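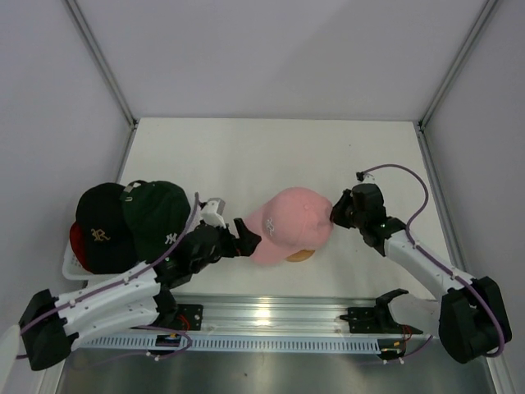 Pink cap on the head form, both grippers on it, the other caps waiting in the basket.

Teleoperating two arms for a cap task - how do I get cleaner demos?
Posted Apr 15, 2023 in Teaching by Demonstration

Hi all! I've been having a great time with my two-arm booth and I'm finally far enough along to ask for help. The task is caps: the left arm takes one from the basket, both arms settle it on a head form in the middle of the table, then they take it off and put it back. I drive both follower arms with a pair of hand-held leader arms, and a small policy trains on whatever I record.

I have 50 episodes so far. The policy gets to the cap every time, which made me shout out loud the first time I saw it, but then things go soft. The left gripper goes for the brim and often closes a bit too early, so it nudges the cap instead of holding it. The right one is supposed to steady the back of the crown and sometimes just pushes. When I watch my own recordings I can see that I do a lot of hovering right at that spot, especially on the left, where I can't judge the depth very well.

So, two things I'd love to hear about. Should I throw out the hesitant episodes or just record more on top of them? And do I need to mix the caps up from the start, or get one working first? They're all baseball caps, but the colors and the logos are different, and some sit stiffer than others.

Jolteck

Ovby

Oh, I love this task! Soft things on round things are so much fun to teach.

Throw out the worst ones, keep the rest. What you want to lose is the episodes where you stop dead for a second or two with the gripper open next to the brim. The policy sees a long run of nearly identical pictures with "do nothing" attached to them, and it learns to do nothing, or it picks a random moment to close. A slow approach is fine as long as it keeps moving.

For the early closing, try making the grasp the same way every time. Pick one place on the brim, come in from the same side, one finger above and one below, go in deeper than feels necessary, and only then squeeze. I practiced mine 20 minutes a day with recording switched off, and my next batch looked like a different person had made it. Also, watch the camera feed while you drive and don't look at the real table. If you can't tell from the feed whether you're deep enough, the policy can't either, and you may need a wrist camera on the left.

Let the right arm arrive first and hold still. Two arms moving at once near a cap is a lot to ask of 50 episodes. Once the right one is a wall to push against, the left one has an easy job.

On the caps: one cap until it works, then mix. I went to 200 episodes with four caps and it was worth every evening - by the end it was putting on a cap it had never seen!

Drummond_arms

more data. i have 1241 episodes on my towel folding and it still gets better each time i add some. dont overthink it

Jolamden

Mostly agree with the long answer, except that I'd mix the caps from day one. My single-object policy got very attached to the color, and when I swapped the object it went looking for the old one. Even a few episodes per cap helped a lot. Keep the order random too, so it doesn't learn that the dark ones always come last.

One more thing to check is whether your head form shifts. Mine crept across the table over a long session, and I had the same "it just pushes" trouble until I put grippy shelf liner under it. If you do move it on purpose, move it by a few fingers between episodes and make sure both arms can still reach. And reset the basket by hand each time, with the caps leaning a little differently. Good luck, and please post a clip when it works!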